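Section 4: Your First Sorting Run

Welcome to the fun part of the Kvaran club guide! Your team is going to put pairs of slides in the red bin with both arms.

1. Set the bin across the far side of the table.
2. Place the slides on the wood, within reach of a gripper.
3. Call "clear" and wait for every teammate to answer.

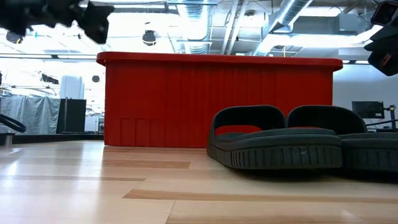
4. Start recording and move one slide at a time. Go slow! A calm run of 70 seconds teaches you more than a frantic one.

Note: Save each run under your team name. Gostau holds the club record with 29 clean runs, and we'd love to see it beaten.

Caution: Keep hands off the table while the arms are powered.

5. Lower the gripper over the rim before you open it, then release gently.

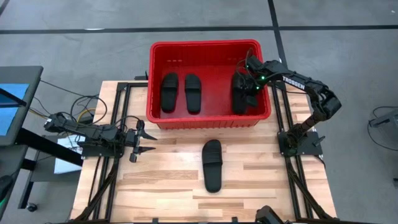

Njål Westerberg adds that new drivers should trade seats after every run, so both of you learn both arms before the June meet.

6. Park the arms and log your run.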